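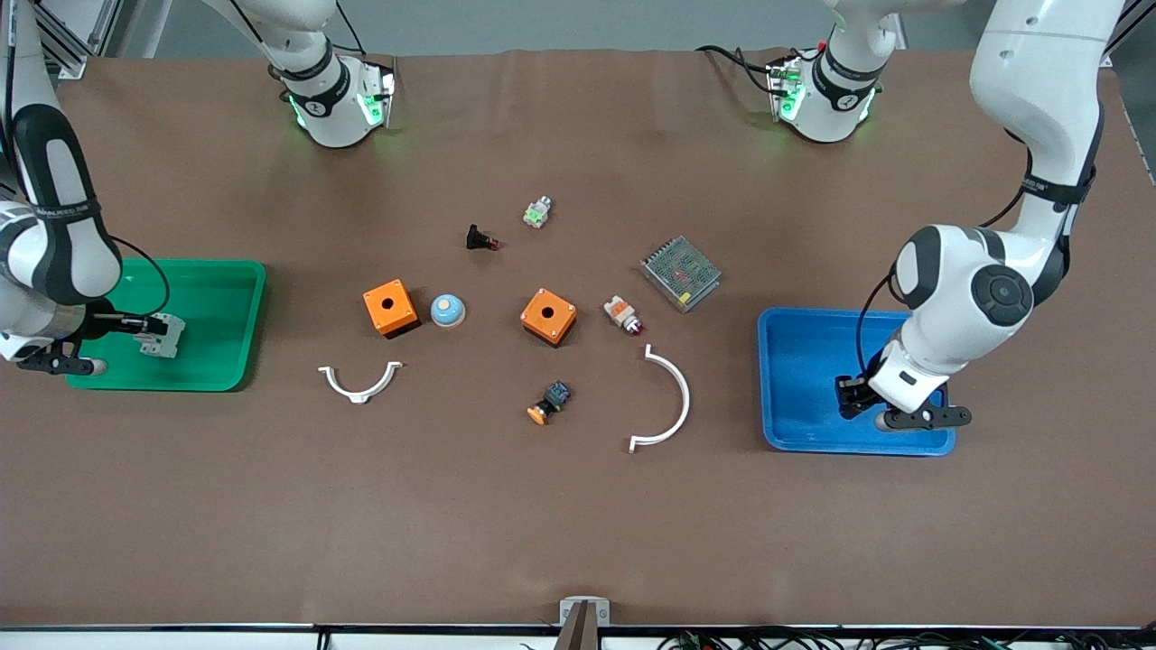 Green tray, left side of the table.

Thursday, Stallia reissue, tape transfers, continued

Reels two and three of the Kilotthorpe sessions. Reel one was finished in March and the files are on the Donudico drive under the old folder name. Do not rename the folder, the cue sheet points to it.

Reel two is the drum and bass bounce for side A. The box says NAB, but the playback curve sounded wrong from the first cymbal hit: thick low mids, dull top. Switched to IEC and the hi-hat came back where it sits on the vinyl. Pascal Fleury compared it against his own copy of the LP and agrees. Assume all boxes from these sessions are mislabeled until checked. No tone reel was found with the set, so azimuth was done by ear on the ride cymbal, then confirmed in mono. Phase is stable until the second chorus of the title track, where it wanders a little. It does the same on every pass, so it is on the tape.

Captured at 24-bit, 48 kHz first as a safety, then again at the higher rate for the master. Keep both. The label asked for 48 for the video edit anyway.

Reel three, guitars. Baptiste Jacquet's rhythm parts are double tracked and panned hard, lead in the center. The left rhythm track has a dropout in the bridge of "Gilbert," some 10 milliseconds long. Tried two fixes:
– copied the same chord from the repeat. Timing is off, he pushes the second pass.
– pulled a short section from the right track and filtered it to match. Works in the full mix, audible in solo.
Went with the second. Marked on the cue sheet so that whoever does the final master knows the left channel is patched there.

Splice before the solo on the same song let go during rewind. Cleaned the ends, new splicing tape, no oxide lost that I can see. Replayed twice with no problem. The old splice was cut straight across, all the others on the reel are at an angle, so this was probably a late edit. It would explain why the single has one more bar before the solo than the album does.

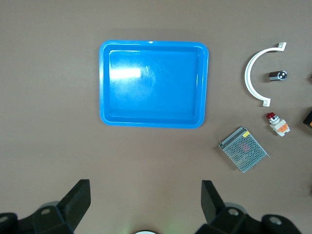
Which version of "Gilbert" goes on the reissue?
The album version, with the shorter bar count before the solo. The single edit is listed as a bonus track and will come from its own tape if Donudico can locate it.

Levels: peaks kept well under full scale, no limiting at this stage. The original LP was cut fairly hot, and the reviewers who complained about thin guitars were mostly hearing the cut. The tape has plenty of weight in the palm-muted parts. Suggest the new master leave that range alone and do any brightening on the vocal stem only.

Vocal reel not started. It is the one with edge curl, so slow wind first and leave it overnight before playback. Pascal wants to be present for that one.

Open:
– azimuth wander on the title track, decide whether to correct in software or leave it
– ask Baptiste if the count-in before the last song was meant to stay. It is on the tape and was faded out on the LP
– clean heads before the vocal reel, shed was light today but visible on the swab
– cue sheet, reel three, times after the repaired splice need checking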